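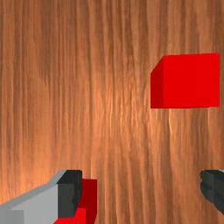
The gripper's own view in the simulator, one red block against the left finger and another still on the wood.

I have been meaning to write up how I look after our stacking cell for months, and a wet Wednesday with the kettle on seems as good a time as any. We call the cell Selance, after a village Ravinder Hawthorne once got lost in, and it has two lives: the real arm bolted to a bench at work, and its twin on my computer. I do nearly all the fiddly setting up on the twin, where a wrong number costs me nothing but a sigh.

The view from the hand is where I always begin. I like to have both dark fingertips showing, with a good stretch of table between them, so I can tell at a glance if the camera has been nudged in the settings. Back in March I spent a whole afternoon blaming the finger positions for a run of clumsy pick-ups, when all along I had typed the camera tilt in wrong – 4 degrees out, the silly thing – and the fingers were perfectly fine. I now write the tilt on a sticky note, and the sticky note lives on the monitor.

Next comes the grip. I close the fingers slowly on a block, lift, wait, and put it back down, and I do that 200 times before I let myself change anything else. It sounds dreary, and I suppose it is, but you can leave it going while you eat your lunch (I have got through most of a very long detective novel this way). Any run with more than two drops goes in the notebook, along with whatever I had been tinkering with that morning.

The wood on the simulated table was Ravinder's idea. I had a plain grey surface in there for ages and was quite fond of it, but the grain has that bright patch down the middle, almost a shine, and it gives the block-finding program something to cope with. Ours did not cope at all well at first! It took a good deal of fussing with the colour limits before it settled down, and I still keep the old grey table in a folder in case I need to rule the wood out.

Once the twin behaves, I copy the numbers across to the real arm and go round it with a cloth and a hex key. The fingertip screws work themselves loose sooner than you would think, so I check them after every 48 hours of running, and I wipe the pads while I am down there. Last time one screw had vanished altogether and turned up in my cardigan pocket – I have no memory of putting it there.

The next job is the cable by the wrist, which has started to rub where it bends. I have ordered a longer one and a bag of clips, and I shall put up some notes when I have fitted them.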